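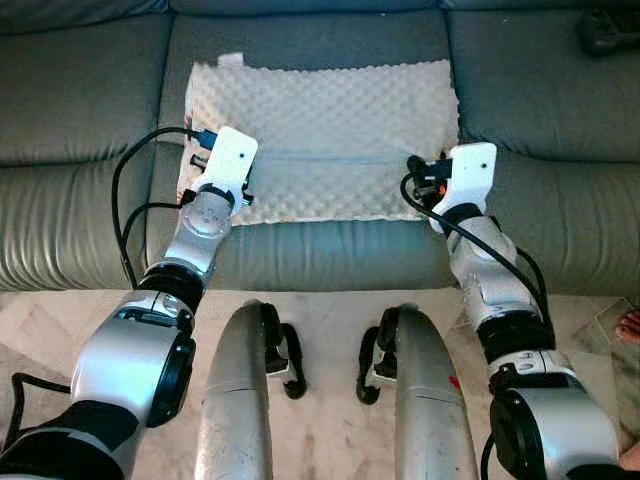
Before you give the keys of a furnished flat to a new tenant, walk through it one time with paper and pen. I rent out two flats in the Hughes building and I made this list after my first tenant, Geetha Varghese, found many small problems that I should find myself. Start in the living room, where people will spend the evening. Press every seat of the sofa with your hand and look along the stitched seams, also on the backrest cushions. Some wrinkles on the front edge of a leather seat are normal and I do not write them as damage. If there is a foam pad on the seat, like the white one with small bumps, lift it and check the leather under it too.

Mark each point OK, REPAIR or ASK.

LIVING ROOM
1. Sofa seams and seats. OK
2. Window opens, closes and locks. REPAIR. The handle turns but the lock does not catch. Eifion Parry will bring a new one.
3. Curtain rail fixed to the wall. OK
4. Smoke alarm, press the test button. OK. I write the date on a sticker inside the cover.

KITCHEN
5. All burners light. OK
6. Under the sink, feel the pipe with dry paper. REPAIR. The paper came back wet at the second joint.
7. Refrigerator door seal. Close the door on a sheet of paper and pull. If it slides out easily, the seal is old. OK
8. Sockets near the water. ASK. One is only 32 inches from the faucet and I want the electrician to look at it.

BATHROOM
9. Hot water. I measured 117 degrees Fahrenheit at the tap after 2 minutes. OK
10. Fan. Hold toilet paper under it, the paper must stay up. OK
11. Silicone around the tub. REPAIR. Black spots in the corner, it must be cut out and made new. Cleaning did not help in March.

BEDROOM
12. Bed slats, count them and write the number. OK, none is broken.
13. Wardrobe fixed to the wall. REPAIR. It moves when I pull the door. With a child in the flat I would not wait with this one.

HALL AND STAIRS
14. Door lock with all copies of the key. OK
15. Stair light. ASK. It goes off before I reach the top floor. Rhun Edwards from the second floor told me the same.

Inspected Friday, May 4, 2012, by Vesna Omerović. Points 2, 6, 11 and 13 must be finished before the tenant moves in.

Share 14 | Comments 3

Elin Bellis
Very useful, thank you. I would add the mailbox key. I forgot it and paid 80 dollars for the locksmith.

Rhun Edwards
The stair light is still the same, Vesna.

Vesna Omerović
Elin, I add it to point 14. Rhun, I called them again this morning and they promise to come next week.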